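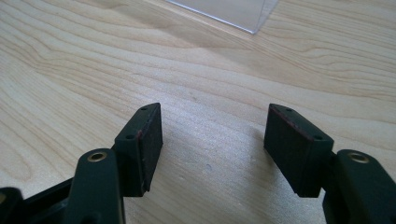
Wrist view, fingers open over bare table.

Re: [Reltoven] dropping the empty clips?

> Do we keep the stretches where nothing is held? Bromeck run
> threw them out and I can't see what they add.

Keep them. Trained on 1841 clips with and without, same seeds, 199 test grasps each. Without the empty stretches the policy closes far too early — shuts on air, then sits there. With them in, much better timing. Only 2 seeds so far so dont quote me.

Other thing is near views. Anything dark and textured close to the lens and the pose tracker loses the table.

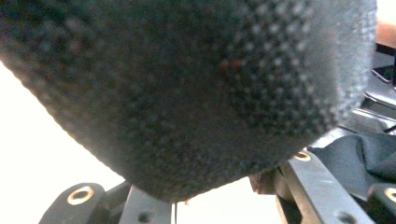

Nutsugah masks the fingers first, then tracks on whatever is left. Helps a bit, not when most of the view is fabric. I'd drop the pose for those and keep the pictures — untested, will try in October.

Config is in the Grenow folder, old one is stil there too, ignore it. Can someone rerun with the third seed?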